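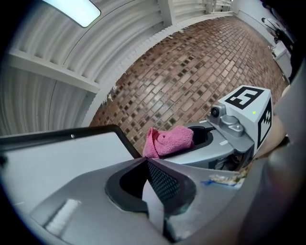 Figure 6. Brown brick wall and white corrugated ceiling panels.

6. Mounting the heater on a masonry wall

This section covers the Feltden 804 wall heater on brick, block or poured concrete. If your wall is wood frame with drywall, use Section 5 instead. The wall bracket is the same in both cases, but the screws and anchors are not.

The heater must be mounted on a wall. Do not hang it from ceiling panels of any kind, including corrugated panels, even if they seem strong enough to hold it. The optional Neltau ceiling kit fits solid joists only and comes with its own instructions.

You will need

Hammer drill and masonry bit (size is printed on the anchor bag)
Level, at least two feet long
Tape measure and pencil
Vacuum or hand blower
Phillips screwdriver
Wrench for the bracket bolts
Safety glasses and dust mask
A second person for step 9

WARNING: Turn off power at the breaker before you start. Check the supply wires with a tester before touching them. The heater has to be on its own circuit. If you don't have one in the right spot, have an electrician run it first.

Clearances

Keep at least 15 inches between the top of the heater and the ceiling. Measure to the lowest point of the ceiling. On a corrugated ceiling that means the bottom of the ridges. If the ceiling slopes, measure at the low end of the heater.

Leave the same distance on each side. Nothing that can burn should be stored in front of the heater, and the swing of a door must not bring it into the warm air stream.

Mounting the bracket

1. Take the wall bracket off the back of the heater by removing the two screws on the underside. Put the screws back in the small parts bag.

2. Hold the bracket where you want the heater and check the clearances again. The arrow stamped in the bracket points up.

3. Set the level on the top edge of the bracket and mark the four corner holes. On brick, move the bracket up, down or sideways until all four marks land on the face of a brick. Mortar joints will not hold the anchors well, especially in older walls.

4. Drill the holes to the depth shown on the anchor bag. A piece of tape around the bit works as a depth stop. Start slowly so the bit does not wander.

5. Clean the dust out of each hole with the vacuum or blower.

6. Push in the anchors until they are flush. If one spins or slides in with no effort, the hole is too big. Fill it, let the filler cure, and drill again at least three inches away.

7. Bolt the bracket to the wall. Snug all four bolts first, then tighten them in a crisscross pattern. Pull down hard on the bracket with both hands. It should not move.

Note: Painted brick sometimes chips around the holes. The heater covers the bracket completely, so small chips will not show.

Hanging and wiring

8. Remove the knockout on the left rear of the heater and fit the cable clamp.

9. With a helper, lift the heater and hook its top lip over the bracket. Your helper should keep a hand on it until the bottom screws are in.

10. Put back the two screws from step 1.

11. Feed the supply cable through the clamp, leaving six inches inside the wiring box. Connect the wires as shown in Section 7 and close the cover.

CAUTION: Never run the heater with the wiring cover off or with only the top lip hooked.

First use

Turn the breaker on and set the dial to Low. A faint smell is normal the first time and comes from the protective coating on the element. Open a door or window and let the heater run for 15 minutes.

If the display shows code 123, the heater is not level from side to side. Switch it off at the breaker, let it cool, and loosen the bracket bolts enough to adjust it.

Replacement anchors and the corner bracket (Alaoui pattern) can be ordered from the Cloltanberg parts desk. Have the serial number from the right side panel ready when you call.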